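A visit to the Jonport packaging fair
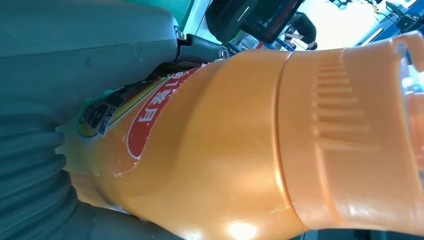
Issue 115, page 4

The returns table was the part of the Jonport fair I spent longest at. Exhibitors had brought bottles and tubs from kitchens and garages, labels and all, to talk about what comes off and what stays on.

An orange plastic bottle with a red label and large white Chinese characters showed the usual trouble. The wrapper had torn to a ragged edge, leaving white paper fibres beside bare plastic. The colour was still strong and glossy.

Yolandi Kekana of Hinditz spoke on glues at eleven. Her firm tested 294 labels over the winter, and almost half left some paper behind. She favours a longer soak – cold, then warm.

Ternov had the stand next door, mostly caps and closures. Parking was $4 and the coffee ran out before lunch. The fair is back in December, in the same hall.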